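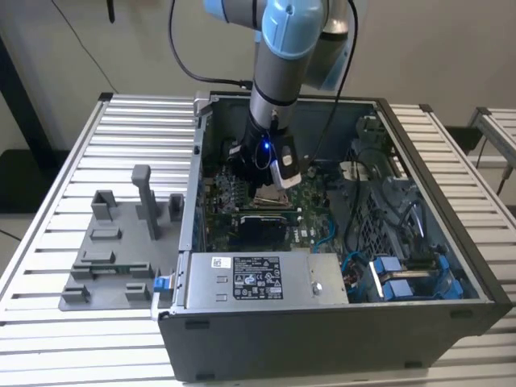

Contrôle avant remise en service : tours de bureau
Atelier Boateng, février 2026
Contrôle : Jocelyn Malabanan. Relecture : Tamsin Tran
Poste 47, boîtier noir, carte mère DELL

1. Poste de travail
Tour couchée sur le côté, capot retiré, bien calée sur les lattes en aluminium : OK
Cordon secteur débranché, bouton d'alimentation maintenu quelques secondes : OK
Commentaire : quel plaisir de travailler sur ce plan, on voit tout de suite la moindre vis égarée !

2. Bloc d'alimentation
Étiquette réglementaire présente : OK
Loquet bleu, verrouillage et déverrouillage : OK
Vis serrées : à reprendre
Commentaire : une vis tournait encore d'un quart de tour. Resserrer à la main, sans visseuse.

3. Carte mère et processeur
Condensateurs, recherche de gonflement ou de fuite : OK
Petits dissipateurs à côté du socket : OK
Pâte thermique : à refaire au remontage
Commentaire : carte superbe pour son âge, vraiment ! Prendre la pâte Wasus du tiroir 13, l'autre tube est sec.

4. Carte graphique
Bien enfoncée dans son connecteur : OK
Contacts : nettoyés
Commentaire : attention au petit ergot du connecteur, on en a cassé un en décembre sur un autre poste.

5. Disques et câbles
Caddies à poignée bleue, aller-retour sans forcer : OK
Câble SATA bleu : OK
Faisceau rouge près de la cage : à surveiller
Commentaire : j'adore ces caddies, onze secondes pour sortir un disque (Tamsin conteste, on refera la course). Le faisceau rouge doit rester loin de la cage quand on referme.

6. Ventilation
Grille perforée du carénage gris : à dépoussiérer
Fixations bleues : OK
Commentaire : pinceau doux, et bloquer les pales avant l'air comprimé.

Suite à donner
Remontage par Tamsin, puis essai en charge avec Clonow. Fiche à classer sous le numéro 724.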